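Budget check: two-arm mobile robot for door work, sim first or hardware first?

Thread started by upacheco, June
Posted in Buying and Planning
Print this thread | E-mail this thread

upacheco wrote:

Hi all, long time reader, second post I think. I'm putting together the equipment plan for our little shop (three of us, plus a summer student) and I'd love some eyes on it before I send it up to the people with the money.

What we want in the end is a two-arm robot on a wheeled base that can get around an ordinary apartment. Bedrooms, hallways, lever handles, stuff left lying on the furniture. Our customer is a company that runs assisted living apartments and doors are their number one item. If it can't open a bedroom door they don't care what else it can do.

I've got two quotes so far. Lendetti will sell us the whole thing, base and both arms and grippers, with a year of support. Kanano sells the arms separately and we'd build the base ourselves, which comes out a good bit cheaper on paper. Neither of them can deliver in less than 18 weeks.

So my plan is to spend the first chunk on simulation. One decent workstation, a seat of Paucar for the rendering and physics, and 41 room layouts from their home pack. The workstation is $1,992 through our usual reseller and I've already been told that part is fine.

We have the trial running now and I've been working on the door task all week. View is from up on the robot, right arm going for the lever:

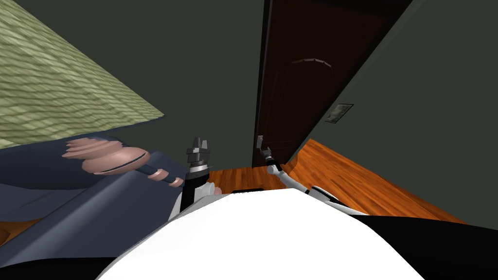
Buying and Planning – page 1 of 2

The tilt is me playing with the head pose, so ignore that. What I like is that I'm already learning things that change the shopping list. The reach on that right arm is a lot longer than I'd have drawn on a napkin, and I'm now wondering if we should pay for the longer forearm link. Also the gripper on the left is a chunky thing with a bunch of short fingers, and I want to know how it does with skinny handles like on that pink brush-looking thing before I order two of them.

Questions:
Is it crazy to put a third of the first year into sim when we don't own a robot yet?
Anybody here bought from Kanano and built their own base?
What did you forget to budget for?

Thanks! – Ulises

gearhound_tess wrote:

Not crazy. We did it the other way, bought the arms first, and they sat in their crates while we argued about what table to bolt them to. I'd have killed for a few months of poking at it on a screen first.

Things we forgot: spare fingertips, a real e-stop you can wear, the electrician, and insurance. The insurance one hurt. Call your agent now and ask what they want to know, it took ours forever to even figure out which form it was.

Kanano arms are good. Their cables are not good. Buy a second set of cables on day one.

mudflap wrote:

I'm going to be the grump. Doors are about the worst thing you could pick to plan from simulation. A lever in sim turns with whatever spring you typed in. A lever in a real apartment has been painted over twice and the latch sticks when it rains, and then there's the closer and the carpet dragging on the bottom. You'll get a lovely success number and then the real arm will fault out on torque the first afternoon.

If it was my money I'd buy a door. Seriously, one prehung door, a lever set, some two-by-fours. Then rent one arm for a month. That'll tell you more about which arm to buy than all 41 layouts.

upacheco wrote:

Ha, fair. I did think about the spring thing, I've been changing it around between runs. I like the rented arm idea a lot, I didn't know you could rent them. Who does that?

mudflap wrote:

Rerari did when I last looked, month to month, you pay freight both ways. Ask what condition the gripper's in, the last one I got from them was pretty chewed up.

oldpneumatics wrote:

I think you're both right and you're mixing up two different purchases. Sim is good for geometry. Can the arm get to the handle from where the base can stand, does the elbow smack the bed on the way, is there room to back up when the door swings in. You've got furniture right there on the left in your shot and not a whole lot of floor between it and the door, and that's exactly what I'd be looking at. Where does the left arm go while the right one is pulling?

Forces, feel, sticking latches – that's what the rental is for.

So split it. Sim line item for reach and layout, rental line item for forces, and don't sign with Lendetti or Kanano until you've got both. If the lead time is 18 weeks, you can put the deposit down late and still be using the time.

And please don't build your own base. I've built two.

gearhound_tess wrote:

Seconding the last part. We built ours. It weighs as much as a motorcycle and it won't go over a door threshold, on a project that has doors in it. I drive it around the parking lot sometimes.

mudflap wrote:

Still disagree on how much to spend. A third of the year is a lot for geometry. You can do reach with a tape measure and some cardboard. I've done it with a broom handle taped to a cart.

oldpneumatics wrote:

In 41 different rooms?

mudflap wrote:

In nine. They start repeating after that.

pixelpusher22 wrote:

I use Paucar at work, different kind of project (warehouse picking). Couple of money things for you.

The trial seat renders at full quality but the basic paid seat doesn't, so if you're planning to train anything off the camera views, get the sales guy to put in writing which one you're getting. We got caught by that. Textures like that bumpy green bedspread and the wood floor came out way flatter on the basic seat, and then we had to go back and ask for more money in the middle of the year, which is never a fun meeting.

Second, the workstation. At that price I'm guessing it's one mid-range card? Fine for one person opening one door. If your student's going to be running batches overnight and you want it during the day too, you'll be fighting over it by the second week. I'd ask for two now while they're in a yes mood.

upacheco wrote:

Ooh, good catch on the seat, I had no idea. I've emailed them to ask. And yes, one card, and yes, I can already see the fight coming.

OK so here's where I've landed, tell me if it's dumb. Two workstations. Full Paucar seat, but only nine layouts to start (mudflap you win that one) and we add more if we need them. One month of rental from Rerari with a prehung door from the lumber yard, which I can probably get past everybody as "office supplies." Then pick between Lendetti and Kanano, leaning Lendetti now because of the base comments. Spare cables and fingertips either way. Insurance call is on my list for tomorrow morning.

Comes to a bit more than a third of the year before we own a robot. I still have to figure out how to say that in a way that doesn't get me laughed out of the room.

gearhound_tess wrote:

Put the rental on its own line and call it evaluation. Worked for us.

mudflap wrote:

Get a left-hand door AND a right-hand door. They're cheap. Otherwise you'll tune the whole thing around one swing direction and find out at the customer's place.

upacheco wrote:

Adding a second door. Thanks, you grump.

Recent threads in Buying and Planning
Used arm with no controller, worth it?
How much floor space for a two-arm cell
Lendetti support plan, what does it cover
Renting vs leasing, small shop
Wearable e-stops, what are you using
Battery shipping costs are out of hand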